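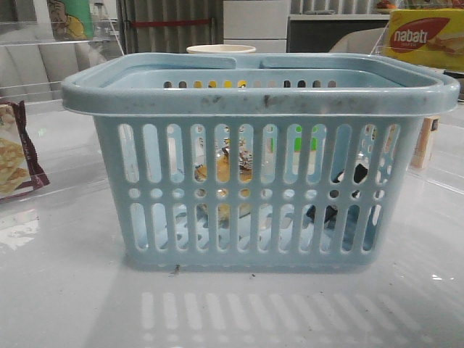
Grime on plastic basket rims – what gets it off?

stijn_goossens
15th October
I have a light blue plastic basket, the slotted kind with a handle molded into the rim on each long side. It sits on the table and catches snacks and whatever else comes in the door. The rim has gone gray, and there is a dark streak on the front near the middle. Dish soap and a sponge lightened it a little. The walls are fine. What do you use on these?

pantryshelf221
Baking soda paste. Leave it 20 minutes, then an old toothbrush. Rinse the slots from the inside out or the paste dries in the corners and you get white crumbs on everything.

Mirthe_K
Melamine sponge, the plain white kind. Takes two minutes.

dry_goods_dan
I would skip the melamine sponge. It is very fine sandpaper. I used one on a Brisano basket and the rim came up clean, but it lost its shine and was gray again in three weeks. Dirt holds better on a scratched surface.

Mirthe_K
I have done mine twice a year for as long as I've had it and it looks the same. Light pressure.

dry_goods_dan
Then you press lighter than I do. Still wouldn't start there.

stijn_goossens
Tried the paste last night. Most of the gray is gone. The streak is fainter but it's still there.

oldcabinets
A streak that survives baking soda is often rubber or a scuff from something metal. Does the basket get shoved under a shelf or slid in next to anything?

stijn_goossens
It used to live under a Kragh wire rack, and the front rim would catch when I pulled it out. So maybe that.

oldcabinets
Metal mark then. Rubbing alcohol won't do much. A pencil eraser sometimes will.

teal_kettle
Different question, but why keep snacks in an open basket at all? Mine go in a lidded bin. Crackers go stale, and the small packets end up at the bottom where you can't see them.

stijn_goossens
Everything in there is sealed. Opened boxes go in the cupboard. With the slots I can see roughly what's left without digging.

pantryshelf221
Same here. We had lidded Zeltora bins for a while and the kids left the lids on the floor.

teal_kettle
Fair enough. We get ants, so lids stay on in this house.

Mirthe_K
Has the eraser been tried?

stijn_goossens
Yes, a white one. Took off maybe half. You have to look for it now. I'm leaving it alone and putting felt on the rack.

dry_goods_dan
Felt gets dirty too. Use a strip of clear tape on the wire – easier to replace.

oldcabinets
Tape goes gummy in a warm kitchen. Felt is fine.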